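Reading a Building Through Its Doors
Course handout, week 3. Prepared by Dorota Kubiak

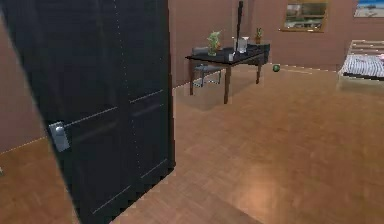 In the first two meetings we spoke about plans and how people move in a house. Today we go one step closer and look at the door, which I consider the most used and the least studied part of a home. When an architect decides on which side the hinges will be, he or she also decides what the visitor sees first and what stays private for a moment longer. A dark door with a silver lever, standing open like the one on this sheet, takes a great deal of the view from a person who is near it, and behind it you get only a narrow strip of wall with its pale baseboard. Keep this in mind when you draw the door swing on your plan. The thin quarter circle looks like nothing on paper, but in the room it is a large moving surface.

1. Hinge side and privacy

In older town houses, the bedroom door was often hung so that it opened toward the bed. The person entering had to walk around the leaf before he could see into the room. Later builders preferred to open the door against the nearest wall, and the room was seen at once. Both customs have their reasons. The first protects the person inside, the second saves floor space and makes it easier to carry furniture.

In your notes, please use the word "leaf" for the moving part and "frame" for the fixed part. Many students write "door" for both and then their descriptions become difficult to follow.

2. Panels

A panel door was at the beginning a technical answer. Solid wood becomes wider and narrower with the seasons, and a wide board will split if it is held tight on all sides. The joiner therefore made a strong border of narrow pieces and let a thinner panel sit in a groove, where it could move a little. Today many doors only repeat the lines of this construction on a flat surface. I do not ask you to dislike them. I ask you to notice when a line does some work and when it is there for the eye.

The reading by Fotini Sfakianakis (chapter 2) explains the joints very well. The drawings are small, so bring a magnifying glass if your copy is from the library.

3. Handles

A round knob must be gripped and turned. A lever can be pushed down with an elbow, and for this reason it is the better choice for children, for old people, and for anyone who carries a tray. The backplate covers the hole for the lock and protects the surface from fingernails and rings. Look for wear around it when you visit an old house, because it tells you which doors were used daily.

4. The case of Stimcombe

We will discuss the row of workers' houses in Stimcombe, surveyed by Hjørdis Brekke. Her survey covers 53 houses, and in 10 of them the kitchen door had been hung again on the other side. She asked the families why. The answers were mostly about the stove, draughts, and neighbors who came in without knocking. Compare this with the article on Goltlow by Cremilda Quintana, where the changes were made by the landlord and the families were not asked.

Homework for November visits

Choose one home that you know well. Draw the plan with all door swings, in pencil, at the same scale as last time. Mark every place where two doors can hit each other. Then write one page about one door only: who passes through it, at what time of day, and whether it is usually left open or closed. Please do not write about the front door, we will come to it in week 5.

Natália Říha will collect the drawings at the beginning of the class. Late work can be put in my box on the second floor, with your name on the back of each sheet.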